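Flereck 81 Driver Kit: a long review after two semesters of daily use

I put off writing this one for a good while, mostly because every time I sat down to do it the kit was out on loan. I suppose that is a kind of review already, but you came for more than that, so get yourself a coffee and I'll go through it properly.

We bought the Flereck 81 in September to replace the old Skindum set that had lived in the second drawer since before I started. I was fond of the Skindum. It had a red handle that fit my hand just right, and the pouch smelled like somebody's garage. But the small Phillips bits had rounded off one after another, and by the end we were down to using the next size up and pushing hard, which anyone who has ruined a laptop screw will tell you is a bad way to spend an afternoon. So off it went to the metal recycling (I kept the handle, don't tell anyone) and in came the Flereck.

The 81 in the name is the full contents: bits, handle, extension, flexible shaft, tweezers, a few plastic pry tools and a suction cup. It all comes in a gray hard case with a hinged lid and a foam insert on each side. The whole thing weighs enough to feel serious when you pick it up, but you can still carry it down the hall under one arm with a mug in the other hand, which I have done more often than I should admit.

Let me start with the handle, since you'll be holding it the whole time. It's aluminum with fine knurling and a spinning cap at the end, and that cap is the best thing in the box. You rest your palm on it and turn with your fingertips, and the screw comes up as smooth as you please. The cap on ours got a little gritty over the winter. One drop of light oil fixed it, and it has been lovely ever since! The magnet in the tip is strong enough to hold a regular case screw sideways while you feel around for the hole, though it does give up on the long ones.

The bits themselves are good. I won't say great. The Phillips and Torx sizes have held up beautifully, even with a lot of first-timers leaning on them, and I can only find wear on the one size that everybody reaches for. The flatheads are softer. Somebody used one to lever off a plastic cover and the corner folded over like tinfoil. There is a perfectly nice pry tool two slots over, so I don't hold it against Flereck too much, but a flathead ought to put up with a bit of abuse, because abuse is most of what a flathead gets.

Where the kit really earns its keep is with full-size desktops. A lot of precision sets are made for phones and laptops, and as soon as you get a tower down on its side you discover that the handle is too short to reach anything without scraping your knuckles on the drive cage. The Flereck's extension bar solves that nicely. It clicks in firmly at both ends, it doesn't wobble, and with it on you can get down beside a power supply or in close to the board without having to pull half the cables out of the way first. 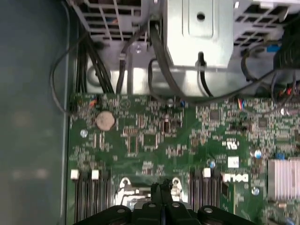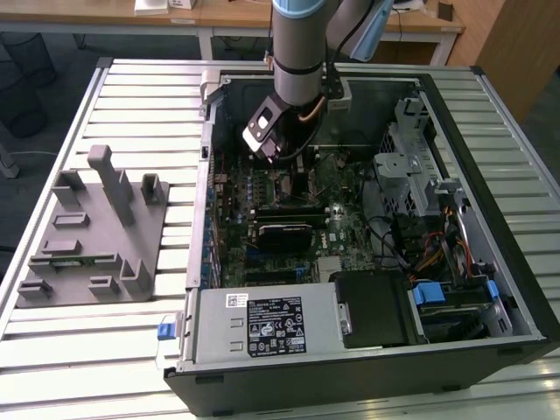 Trundstead Technical College | Hardware Repair Lab, Ambrose Building

The flexible shaft I'm less sure about. I wanted to like it. It bends around a corner just as the box says, but as soon as a screw is even slightly tight the shaft winds itself up like a rubber band, and then lets go all at once. It's fine for running a loose screw in. For breaking one free, use anything else. I've taken to leaving ours at the front desk so that people have to ask for it, and hardly anyone does.

Now, the case. I have opinions about cases. The foam grips the bits well, so well that for the first week I was using the tweezers to get them out, but it has eased up since then. The sizes are printed beside each slot in pale gray lettering on gray foam. I can read them by the window at two in the afternoon and at no other time. One of our evening students went over them with a white paint pen, and it made such a difference that I'd call it a necessary purchase. The latch is a plain plastic snap, and after being opened and shut all day long it still closes with a good solid click.

A few words on price. We paid 20 dollars more than the cheaper kit we had our eye on, and I grumbled about it, because our tool budget is 500 dollars for the year and that has to cover cleaning wipes, wrist straps, thermal paste and whatever walks out the door in people's pockets. Looking back I'd pay it again without a second thought. The cheaper one came with a plain handle, no spinning cap and a shorter bar, and those are the parts I'd miss the most.

Flereck will also sell you single bits, bless them. I ordered a replacement for that folded flathead and a spare of the popular Phillips, and they arrived in a tiny padded envelope inside a very large box. Shipping was slow. The warranty runs 2 years, and I haven't needed to call on it, so I can't tell you what they're like on the phone.

Things I wish it had: a proper hex nut driver for standoffs (the one included is a hair too small for the ones we see most), a lid that could be used as a parts tray, and labels you can read. I'd happily trade the suction cup for any of those. Ours has never stuck to anything except the underside of the shelf, where it has been since spring.

If you mostly fix phones, I think you could get by with something smaller and lighter. For anybody opening up desktops on a regular basis, at home or in a shared shop where the tools get passed from hand to hand, I'm glad to recommend it. Get the paint pen at the same time, and order a spare of the middle Phillips while you're at it.

The kit can be signed out at the front desk for use inside the lab. Please put the bits back in their own slots, and please wipe the handle if you've been working with thermal paste, as that stuff gets into the knurling and stays there.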